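March 12, 2022

Second full week with the cell running on our shift. I am going to keep these notes until the end of the trial, mostly for my own use, partly so I have something to look back at when Mhairi asks how it went and I have forgotten the first half.

State of things this morning. Kwiatkowski, which is what everyone calls the cell after the street the integrator's shop is on, was powered up at the start of shift and homed both arms on the first try. Left arm has been fine all week. Right arm threw a joint fault twice, both times on the base axis, both times cleared by a restart. I logged them with the time and the item on the table. Fineck wants the item recorded even when it has nothing to do with the fault.

The task has not changed since February. Small textiles come off the dryers, get dumped on the table a few at a time, and the arms flatten and fold them and put them in a basket. Flat rectangular goods go reasonably well. Anything with a sleeve or a stretchy edge goes badly. The time per piece is 95 seconds when nothing slips. Czesław does a hand towel in a small fraction of that without looking at it, and he has pointed this out, although in fairness he was asked.

What the 95 seconds leaves out is the time spent by whoever is standing next to it. Today that was me. I loaded, watched, cleared two snags, reset the table and wrote it all down. Between pieces I folded by hand on the bench behind me, and my own count was low for the shift. Pritby's spreadsheet puts my bench pieces and the cell's pieces in the same column, so the dip does not show. I raised this with Mhairi Gourlay at the break. She agreed they should be split and said she would write to Pritby.

Spent the first part of the afternoon on the crumpled start problem. If a cloth lands half open, the arms find a corner most of the time. If it lands bunched up, they pick at the middle, lift it, drop it and start over. Tindum, who supply the software, want more runs from bad starting positions, so I have stopped straightening things before they go. It feels wrong after eleven years of doing the opposite.
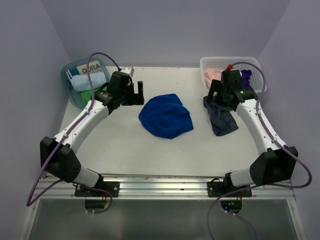

Blue cloth and dark gray cloth on the table, grippers clear of the blue one. Baskets at the back.

Darker goods are the harder ones at the moment. My guess is contrast inside the folds, but I have no way to check that from the floor, so I put it in the notes as a guess. Tindum's answer to the same remark last week was that the lighting should be left alone until the current set of runs is finished. I have left it alone.

The table surface needs a proper wipe at the end of each shift. Lint collects near the rail and I would prefer it not get into the wiring under the arms. I have added it to the closing list, after the dryer filters.

On the people side. There were 16 of us on this floor in February and there are 16 now, and Mhairi repeated at the meeting that the trial is not tied to headcount. I believe that she believes it. The rota is where the change shows up. Two people per shift are now marked "cell" for half the day, and those two do not rotate to the press. The press is the job people want least in summer and most in winter, so there was some discussion. We settled on swapping cell duty every two weeks, with the press slots drawn separately. Czesław Witkowska asked to be left off cell duty altogether and was told no. He starts on it next rotation.

I have noticed the bench is quieter. With one person facing the cell, the other two tend to work with their backs to each other, and the talk drops off. I do not know if that belongs in a trial report. I have moved my bench a quarter turn so I can see both the table and the others, and will see if it makes any difference to the snag response.

My wrists are better than they were in the winter. Fewer pieces by hand would explain it. My feet are worse, from standing in one place to watch. I asked for a mat and was told to put in a form. Form submitted.

The target for the trial is 3000 pieces through the cell before anyone decides anything. At the present rate we will get there late, and the rate includes pieces I refolded afterward. I asked Fineck whether a refold counts. The reply was that it counts as attempted. I have started a separate tally for refolds in the back of the blue notebook.

To do tomorrow: ask about the base axis fault before it becomes a habit, find out who has the spare key to the cell cabinet, print new log sheets, and get the form number for the mat.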